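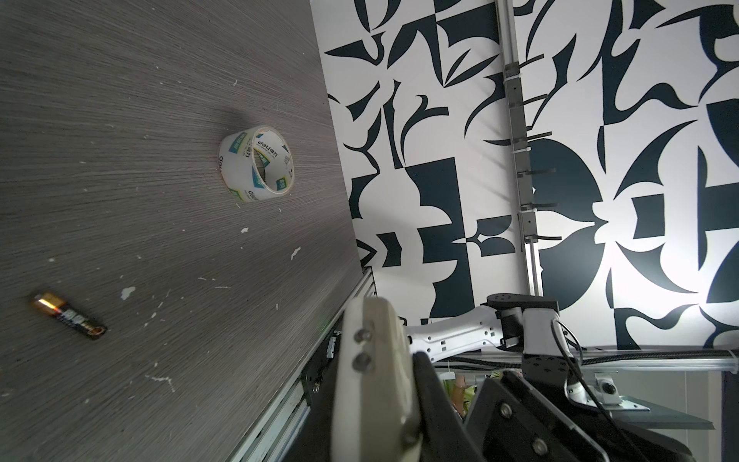

Home | What We Pack | Prices | About Us | Contact

About Inton Packing

Inton started in Palham 12 years ago with one rented unit, one folding table and a firm belief that boxing up other people's belongings couldn't be very hard. We were wrong by lunchtime. We stayed anyway, mostly on account of the lease.

What we do is small. Big movers take the sofas and the pianos, and good luck to them. We do the drawers: the loose batteries, the rolls of tape, the keys that fit no lock in the house, the remote for a television that left years ago. Every home has at least one drawer like this. The record so far is a house on the Huttunen estate, where the drawers had drawers.

Our method is simple enough to print. Batteries come out of everything and travel by themselves, with a bit of clear tape over the ends. Screws go in a bag, and the bag gets taped to whatever the screws came out of. (We learned this one from a bunk bed.) Cables are coiled and labeled, including the ones you swear you're going to throw out. You won't.

We get through 2,000 rolls of tape a year and have opinions on all of them. Clear tape is for small boxes and quick jobs. Brown is for anything with books in it. Masking tape is for people who enjoy picking things up twice.

In April we took over the old Fendero paint store next door, so there's now room for 500 boxes and a kettle. Quotes are free. If you aren't sure whether something counts as junk, put it in the box and we'll pack it like it's crystal.

Share this page (12)

2 comments

tapedspanner: They labeled my bag of mystery cables "mystery cables." Fair.

palham_mom: Can confirm about the screws. Found every one, bed is up, took ten minutes. Do you do garages??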